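Garkstead Cotton Table Cover, Two Months In

I went back and forth on this cover for most of the winter, so forgive me if I ramble a bit (I do get attached to household linens!). My old one came from my mother-in-law and had finally worn through at the corners, and my friend Maya Awad kept telling me to try Garkstead. I ordered in March and paid $53 for the large size, with shipping on top.

Out of the package it was stiffer than I expected, and it smelled a little like a new shower curtain. Two washes took care of both. Mine has been through the machine plenty since then, always at 30 degrees Celsius, and the hem is still straight and the stitching hasn't budged. Coffee comes out fine. Beet juice left a faint pink shadow that I've decided to live with.

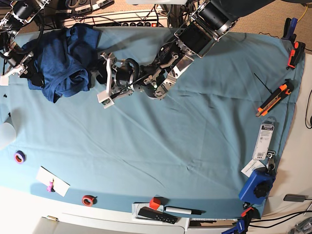 A light teal-blue cloth on a large tabletop, wrinkles and all.

My one real complaint is the creasing. I iron it, I fold it nicely over a chair, and by supper it looks like I slept in it. The Plikex cover I had before was a polyester blend and never needed ironing, but it slid all over the place and I never liked the feel of it under my hands.

Would I buy it again? Yes, and I'd go one size up, as the drop on the short ends is skimpier than I'd like. Four stars from me, and I've already got my eye on the matching napkins.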